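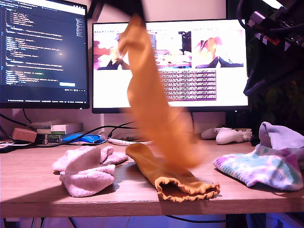

**Lidska Greiferbacken (Satz für zwei Arme), 3 von 5 Sternen**

Kurz vorweg: läuft bei uns seit August an der Zweiarm-Zelle am Schreibtisch. Aufgabe Socken paaren. Wäsche ist gemein für jeden Greifer, also guter Test.

**Einbau.** Alte Backen runter, neue drauf, Schrauben liegen bei. Anleitung dünn, Drehmoment steht nirgends. Habe bei Tedesco bestellt, kam schnell. Eine Backe saß schief, nochmal gelöst, dann ok. 27 Minuten für beide Seiten, inklusive Fluchen.

**Kalibrieren.** Nullpunkt neu setzen, sonst fahren die Backen zu weit zu und der Motor brummt. Steht NICHT in der Anleitung! Bei mir in der Konfig Wert 2119 links, rechts 3748 — bitte nicht abschreiben, ist bei jedem Arm anders. Danach Kamerabilder durchsehen, alle drei, und Log mitlaufen lassen. Guido Marchetti hat den Schritt übersprungen und durfte abends nochmal ran.

**Griff.** Gerippte Bündchen super. Rüschenrand auch, da ist genug Stoff zum Fassen. Flauschsocken mittel, die Backen nehmen gern nur den Flor und rutschen dann ab. Dünne Batikdinger gehen, wenn sie nicht platt liegen. 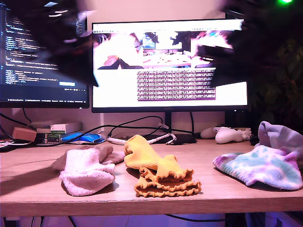

*Drei Paare auf dem Tisch: Flausch und Beige links, zweimal Gelb mit Rüschen in der Mitte, Batik und Lavendel rechts.*

**Pflege.** Fusseln. Überall Fusseln. Nach jeder längeren Runde Pinsel durchs Gelenk, Backen mit feuchtem Tuch abwischen, trocknen lassen. Kabel am Arm prüfen, das scheuert bei schnellen Fahrten gern mal. Die Gummiauflage löst sich an einer Ecke schon leicht, hab sie nachgeklebt, hält bis jetzt.

**Minus:** Anleitung, Gummi, keine Ersatzauflagen einzeln zu kriegen. Die von Zelalia waren da besser, aber der Griff deutlich schlechtr. Würde wieder kaufen, aber erst wenn es die Auflagen einzeln gibt.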